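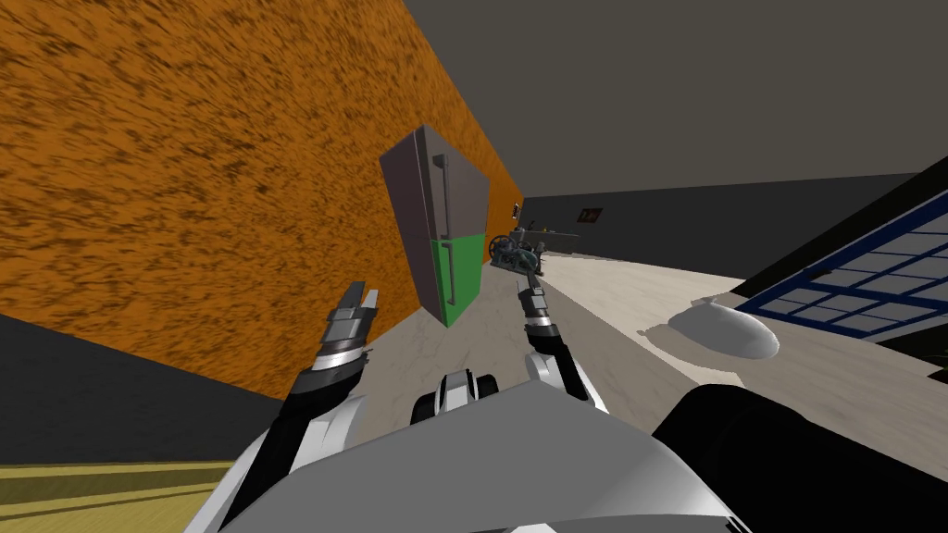 In May the review desk at Nanulix stopped watching every simulated episode from start to finish. Before that, our job in the Femthorpe office was to play back each run, mark where the arm started to move, mark where it stopped, and type a short note on what the robot had been asked to do and whether it had done it. A script called Rusu now does the marking. It reads the joint logs and the contact events, puts in the start and stop points, and drafts the note. I still have to open the room to check the wording. A fridge with a grey upper door and a green lower one, each with its own vertical handle, needs a note that says which handle, and the first version of Rusu wrote "fridge handle" for both.

The first batch under the new arrangement was 3,000 episodes. Rusu passed 2,018 of them without asking for a person. The rest went into a queue, sorted by the rule that had stopped them: contact with no matching target, a target name shared by several objects, a gripper that closed on nothing, or a log shorter than the minimum. The last group is mostly export faults and goes straight back to Daradport, where the scenes are built.

We then checked the passed set by hand anyway. Of those, 167 had a note we would have written differently. Most were naming problems of the fridge kind. A few had the stop point placed after the arm had drifted away from the object, which makes the episode look longer than the task. We moved the threshold and ran the batch again. I would want several more batches before trusting the new value on rooms with a lot of loose objects.
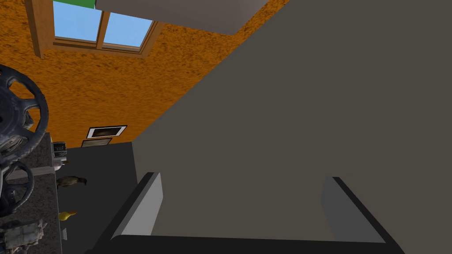
Does the script reduce the number of people on the desk? The desk keeps its present staff for now, and two of us have moved from playback to writing the rules that decide what goes into the queue.

That move changes the day more than I expected. Playback was dull, but it came in even pieces and you could stop at any point for lunch. Rule writing comes in long stretches. A change to one rule moves episodes in or out of the queue for everyone else, so we now agree changes in the morning and freeze them until the evening run. The people still on the queue get only the awkward episodes, with none of the easy ones between, and they are more tired by four o'clock. The hourly target was carried over from playback and is plainly wrong for this work. I have asked for it to be dropped until we have measured the new job properly.

Training is the other open point. I learned what a normal run looks like by sitting through a great many of them. A new starter will see mainly faults. For the moment I am adding a sample of passed episodes to each starter's queue, unlabelled, and comparing their notes with mine. The naming guide also needs a new section on doors, which I have half written.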